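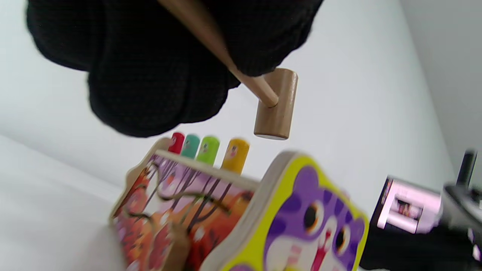
Mallet over the four peg people, with the bead maze on the side panel.

Wooden Activity Toys: Your Questions

Compiled by Subira Mfaume for the Endilero toy library. Last updated Mar 7, 2022

Is one toy with five activities better than five toys?
Sellers would like you to think so. In my experience a child picks one side and sticks with it for a month. If that side is the hammering, you have paid for a lot of toy you could have skipped. It does take up less shelf, I'll give it that.

Does a bead maze teach math?
I doubt it. We get asked this because of what is printed on boxes. Pushing beads along a wire is a fine way to spend ten minutes, and we leave it there.

Do the faces on the pegs matter?
To some kids, a great deal. Gitau Wanyama's daughter refused to hit the yellow one. Others will hit anything.

Can we get one without the mallet? It's loud.
No. You can keep the mallet on a high shelf between sessions like everybody else. Please don't send the toy back without it. A lost mallet costs the borrower 500 points off their account, and a kitchen spoon isn't a replacement. 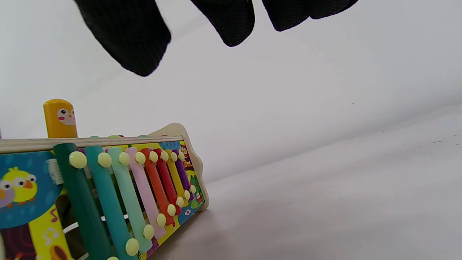

Xylophone side, dark green bar down to purple.

Is the xylophone in tune?
Don't count on it. Jabari Mwakyusa teaches piano and checked several of ours against a keyboard. He was polite. Longer bars sound lower and shorter bars sound higher, and at this price I wouldn't expect much more.

Should I learn the color songs that go with it?
Only if your song sheet matches your toy. Bar colors vary from maker to maker, so a sheet downloaded for a different xylophone will give you nonsense.

My child only wants to hit the wooden parts. Is that a problem?
For the paint, eventually. Not for the child.

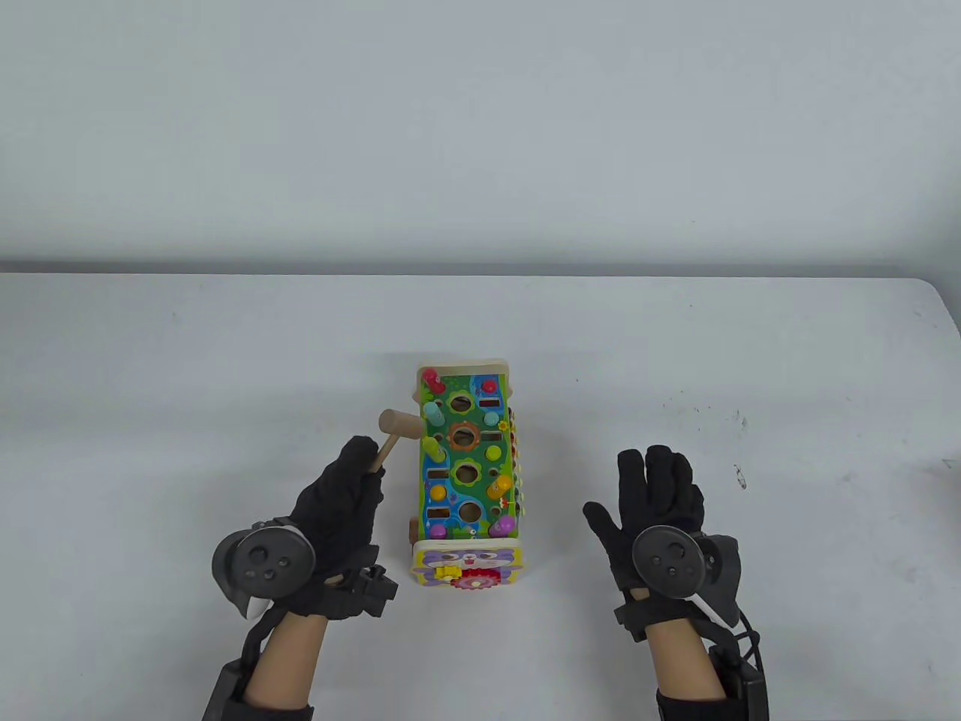 Garden print on the pounding board, gears and cartoon face on the end.

What age is this for?
Labels are generous. Look at the loose parts and the mallet handle and judge for yourself, and stay in the room with anyone who still puts things in their mouth.

Do the gears do anything?
They're gears on a panel. Some toddlers love them. Mine walked past them for 34 weeks.

How do I clean it?
Damp cloth, then dry it right away. Never soak it. I've read the claims about vinegar, lemon and tea tree oil and haven't seen a reason to bother with any of them.

A peg is stuck. Now what?
Stop hitting it. Bring the toy in on a Monday and ask for Godfrey Shemweta.

Is wood always safer than plastic?
No. Badly finished wood can splinter and cheap paint chips. Check the edges before you borrow, and tell us what you find.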